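Farm groups in Prarport call off road blockade after state offers partial loan relief

2 min read

14 shares

Farm groups in the Prarport district ended their blockade of the Enley road early in the morning, hours after the state government offered to write off part of the crop loans taken out before February.

The blockade had lasted nine days. Tractors and carts were parked across both lanes at the Shek crossing, and buses between Prarport and Enley had been running by the longer river route. The road was open to all traffic by noon.

Under the offer, growers with less than two acres will have their overdue interest canceled and will get 30 months to repay the principal. Larger holdings will get the extra time but no cut in interest. The groups had asked for a full waiver for all borrowers in the district.

A joint statement from the protest leaders called the offer "a first payment on what is owed" and said the camp at Shek would stay in place, off the road, until the order is published. They want the relief extended to private lenders, who hold much of the debt in the dry villages north of Fakon.

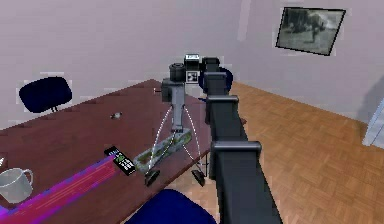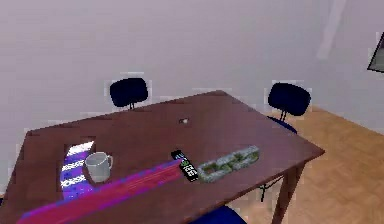
The ruling party has a thin majority in the state assembly and faces local elections in Prarport and Fakon later in the year. Both towns went to the opposition last time. Three opposition parties sent delegations to the Shek camp in the first week of the protest, and two of them promised a full waiver if they came to power. The third said it would support the growers' demands but did not commit to a figure.

The government had refused talks while the road was closed. That position changed after a march through Enley drew 3000 people, according to the organizers. Police gave no estimate of their own. Shops on the main street stayed shut for the afternoon and there were no reports of violence.

Police say 300 people were detained over the course of the blockade, most of them for a few hours. The groups want all charges dropped. The state's written offer does not mention the charges, and a spokesperson for the interior department said each case would be looked at separately.

Traders in Enley, who had complained of vegetable shortages and rising prices, welcomed the reopening. The wholesale market there expects normal deliveries within a few days. The bus company said it would return to its regular timetable once the road surface at Shek had been inspected.

Opposition members in the assembly said they would ask for a debate on farm debt when the session resumes. They are also seeking the district lending records for the past five years, which the finance department has so far declined to release.

The relief order must be signed by the cabinet before the banks can act on it. The protest groups said they would meet again at the Shek camp after the cabinet vote to decide whether to close the road a second time.

6 comments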